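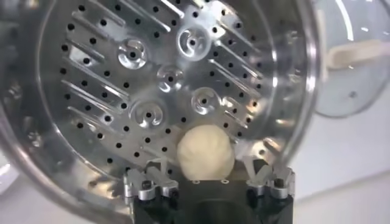 Most of the vitamin C that leaves a vegetable during cooking goes into the water. It dissolves readily, breaks down with long heat, and is poured off with everything else when the pot is drained. Folate behaves in a similar way. The practical response is to limit three things: contact with water, cooking time, and cut surface. Steaming handles the first of these well. A perforated steel plate, with small round holes in concentric rows and raised ribs between them, lets vapor up and keeps the food out of the liquid. Pieces should be laid so that some holes stay open. A plate covered edge to edge with sliced carrot steams from the rim inward and leaves the middle underdone.

Water level

Fill the lower pot to about an inch below the plate. Higher than that and a hard boil will throw water through the holes, and the bottom layer is then being boiled. Lower than half an inch and the pot may run dry before dense items are finished. Bring the water to a full boil before the food goes in. Starting cold adds several minutes of lukewarm exposure, and enzymes in the cut vegetable go on breaking down vitamin C during that period.

Check the level after 15 minutes on longer jobs. Top up from a kettle, not from the tap.

Cutting

Wash first, then cut. Cut vegetables left soaking in a bowl lose soluble vitamins before any heat is applied. Potatoes for steaming can be left whole with the skin on if they are no larger than an egg. Broccoli stems should be split lengthwise so they finish with the florets. Keep pieces in one batch to the same thickness, which matters more for timing than their overall weight.

Times from a full boil, lid on

Spinach, whole leaves: 2 minutes
Snow peas: 3 minutes
Broccoli florets, 1 1/2 inch: 5 minutes
Green beans, trimmed: 6 minutes
Carrots, 1/4 inch coins: 8 minutes
Cauliflower florets: 7 minutes
Small whole potatoes: 20 to 25 minutes

These were worked out on a gas burner at medium-high with a 490 gram load, except the spinach, for which 200 grams was the most that would fit under the lid. Electric coils recover more slowly when the lid is lifted. Add a minute and leave the lid alone.

Fat-soluble nutrients

The carotenoids in carrots, squash and dark greens do not wash out to the same degree, and they are absorbed better when the meal contains some fat. A teaspoon of oil per serving is enough. Add it after cooking. Oil dripped onto the plate goes down into the water and later leaves a film on the inside of the pot.

Which oil is a question of taste and of what else is eaten that day. For dressing steamed food, any liquid vegetable oil works. Butter also works and adds saturated fat.

Using the water

The water under the plate picks up color and some minerals from drips. It can go into soup or be used to cook rice the same day. Do not keep it after steaming fish. Water from beets will stain rice pink.

Microwave comparison

Agata Leone, who tests the recipes for these pages, ran broccoli both ways: 244 grams with two tablespoons of water in a covered dish, and the same amount over boiling water. Texture was close. The microwave batch was less even, with two florets at the rim gone soft. For one or two servings the microwave is the sensible choice, and it uses very little water. For four, use the pot.

Scale and spots

White marks on the steel are mineral deposits from hard water. Put equal parts white vinegar and water in the lower pot, set the plate in place, and simmer for ten minutes with the fan on. Rinse and dry with a cloth. Rainbow discoloration comes from heat, is harmless, and also responds to vinegar. Do not use chlorine bleach on stainless steel, as it can pit the surface.

Starch from potatoes dries in the holes. Soak the plate for 20 minutes and work from the back with a stiff bottle brush. A toothpick clears the ones that are left.

Storage

Leftover steamed vegetables keep three days in a closed container in the refrigerator. Get them in within two hours of cooking. Reheat over steam for one to two minutes, or eat them cold with vinegar and salt. Green beans hold up best. Spinach should be squeezed out before it is put away.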